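Search this site Go

Two grippers without a robot — my notes from the workshop
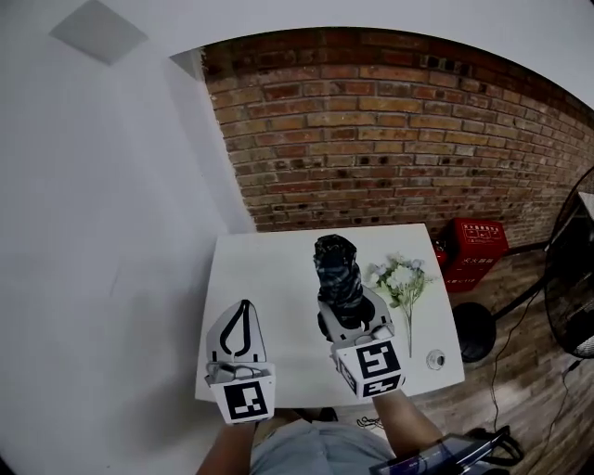
Lilla Medve wrote to me after my last post that I build the wrong half first, and that a hand without an arm is only a very expensive pair of kitchen tongs. She has asked me since spring when the arm will come, and she thinks that I avoid it. Maybe she is right about the avoiding. I want to answer her here in full, as two other readers had almost the same question.

My plan, for the people who are new on this page, is to have one day two arms at home which can do small work on a table: put a thing upright, move it to the side, hand it from left to right. I don't have these arms. What I have is the grippers, held in my own hands, and a way to record how I move them. The idea is that the arms will later learn from the recordings. So the hand comes first, and I think this is the correct order for a person with little money. If the fingers are bad, the best arm will only bring bad fingers to the right place.

The fingers. I use the fin type, the ones that bend around a thing when you press on them. My first ones were too stiff. I printed them with thick ribs because I was afraid that they would break, and they held a cup like two rulers hold a cup. The second version had thinner ribs and a softer material, and it closed nicely but twisted to the side when I lifted anything with weight. Now I am at version 4, and I am almost satisfied. The ribs near the tip are thin and the ribs near the base are thick. It sounds obvious when I write it down. It took me the whole autumn.

I print slowly with the soft material. When I tried to go faster, the layers came apart after two evenings of use. The spool has to be dry too. In our shared workshop the air is quite wet in winter, and I keep the soft spool in a closed box with the small bags which come with shoes.

The cubes. Each gripper has a white cube with printed black-and-white markers on the faces, so that the camera can say where the hand is and how it is turned. I underestimated this part very much. I thought that it is enough to print a marker on paper and to glue it on. But paper on a printed cube makes small waves, and a small wave changes the measured angle. I held the gripper completely still against a block and the angle jumped around anyway. Tamás Kelemen looked at my graph and asked what glue I used, and he was right, it was the glue. I changed to sticker paper with a matte surface and I press it on with the back of a spoon. Shiny paper is bad because the lamp makes a white spot in the marker and then the marker is lost.

The edges of the cube must stay clean also. The black square needs some white around it to be found. On my first cubes I made the marker as big as the face, to be visible from far, and it was found worse than the small one! I lost a full evening with this, looking for a mistake in the software, and the mistake was that I was greedy with the size.

About the mounting: the cube sits at the base of the gripper, behind the fingers. I tried it more in front, and my other hand covered it all the time when the two grippers came close to each other. At the base it is better, but not perfect. When I cross my hands I lose one of them for a moment. I now try not to cross my hands, and I know this is a strange solution, because the robot will then also never cross its hands.

The practice objects. For the gripping I choose things with different surfaces. A cylinder wrapped in fabric is my favorite at the moment, the one with the camouflage pattern. Fabric is kind to the fingers and you can close on it without much thinking. Artificial flowers are much more difficult. The stem is long and thin, and a fin finger wants something to bend around, and a stem gives it almost nothing. I come from the side with the tips and close very slowly. Small round things that lie flat on the table are the worst of all. With my tips you push them in front of you until they fall down on the floor.

For this reason I have started to make a small nail for the tips, a thin hard edge on the inside, like our own nail. Tamás calls the project "the manicure". The first nail fell off. The second one is screwed, with a very short screw, and it stays, but now it scratches. I will write more when I have something that I am not ashamed of.

The recording. One recording in my sessions is one small task from start to end. I wanted to have 300 of them before I think about arms, and I did not understand what this number means for the shoulders. After an hour I move differently than in the beginning, more lazy, with the elbows down. The software doesn't complain, but I see it when I compare. Now I stop after 60 minutes and I don't continue the same evening, even when it goes well. I also sit at a low table now, and for my back this is not ideal, but the camera looks down on my hands at a good angle and the cubes are seen more often.

Please take care about the file names from the first day. I called my first files "test", "test new" and "test new good", and I had to throw most of them away, because I could not say any more which fingers were on the gripper. Recordings made with version two fingers are not useful for version four fingers, at least I don't trust them. Now the name has the version of the finger, the object and the hand which does the main work. I write it in the notebook too.

What is not solved. The trigger that I pull with my finger has some play in it — you pull a little and nothing happens, and then it closes. In my hand I feel this and I correct for it without thinking. A motor will not feel it. I have to measure how far the fingers are open, and not how far I pull. I ordered a small sensor for this, and it should come in December. If the sensor fits in the handle I will be happy. If it doesn't fit I must make the handle again, and the handle was the part which I liked the most.

And the arm, Lilla. I looked at used ones, and I looked at a kit, and I made a table with prices and then closed the table. I want to see first that both grippers keep their position well through one complete session, with no lost cubes except when I cross my hands. After this I will buy one arm, not two. I will begin with the right side. You can be angry with me about the left side then.

If somebody has experience with screws in soft printed parts, please write me. I use inserts in the hard parts, but in the soft ones they turn around together with the screw, and I don't know what people do there.

Recent posts
Drying the soft spool without an oven
Fin fingers, version three: why I gave up
My notebook system for recordings
A cheap lamp that does not flicker
Matte or shiny: printing markers at home

Contact | Copyright Zeltness workshop notes | Back to top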